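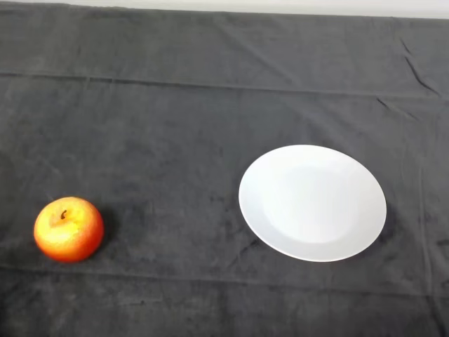 Two grippers, one apple: what a simple transfer says about an end effector

Picking up an apple and putting it on a plate is a poor demonstration and a good test. The fruit is rigid enough to grasp with almost anything and tender enough to show a bruise a day later. The stem and the hollow around it spoil a clean contact from above. The plate has a rim to clear and a shallow well to land in, and a round object released too high will roll out of it.

The automation lab at Stamstead used this task to compare two end effectors ahead of a purchase for its packing cell. The first was the Sumampouw, an electric parallel-jaw unit with flat urethane pads and force control at the motor. The second was the Trenier, a pneumatic gripper with three molded silicone fingers that curl inward under pressure. Both were mounted on the same arm, run from the same controller and given images from the same head camera.

Setup

The apple starts to the left of the plate, with a wide stretch of bare cloth between them. The cloth is dark gray and has a soft nap. A white plate on dark fabric separates easily in the image, and the yellow and red skin of the apple does nearly as well. The shadows are soft and fall to the right of each object, and the segmentation threshold was set so that they were not taken as part of the fruit.

Fabric also changes the contact problem. On a hard bench, a fingertip that comes in low stops against the surface, and the arm registers the load at once. On cloth the tip sinks slightly, drags the nap and may pull a crease toward the apple before any force limit trips. The lab left the fold lines in place. Depth readings over a crease differ a little from those over flat cloth, and a grasp planner that fits one plane to the whole table will carry that error into its approach height.

Each gripper made 16 attempts. A run counted as complete when the apple sat inside the rim of the plate with the fingers fully withdrawn. Apples were replaced when the skin was marked.

Parallel jaws

The Sumampouw was the more repeatable of the two in position. Its jaws closed on a fixed center line, so an apple that was slightly off center was pushed into place during the close. On cloth this push was smooth, as the fabric kept the fruit from skidding.

It completed every transfer but left pad marks on 3 apples. All of them came from runs in which the jaws met the fruit above its widest point. In that position the pads tend to squeeze the apple downward, and the controller answers the falling force reading by closing further. Lowering the approach fixes the geometry and brings the tips closer to the cloth. The lab settled on a grasp height just under the midline and a slower final close.

Release was the stronger part of its cycle. The jaws open symmetrically, and the fruit stayed where it was set down. The rim was cleared with a fixed vertical offset, with no wrist rotation.

Soft fingers

The Trenier left no visible marks. It failed to complete 2 transfers, both at release. One finger held to the skin a moment longer than the others and tipped the apple against the rim, where it rolled back onto the cloth. A short pause between venting and retreat reduces the effect at the cost of cycle time.

Its fingers need room to open on all sides, and with a single apple on open cloth that room is free. In a full tray it is not, and the result here should not be read as a result for bin picking. The fingers also cover most of the fruit once closed, leaving the head camera little to confirm the grasp with. The lab used line pressure as the check.

Controller notes

Most of the tuning time went into the controller. Moving the contact threshold from the wrist sensor to motor current made the Sumampouw quicker to react and more sensitive to pad wear. The Trenier had fewer settings, chiefly supply pressure and vent delay, and was running acceptably by noon on the first Wednesday.

The packing cell at Drotunbridge will take the Trenier for fruit and keep a parallel jaw for cartons. A repeat of the test with pears is planned for January.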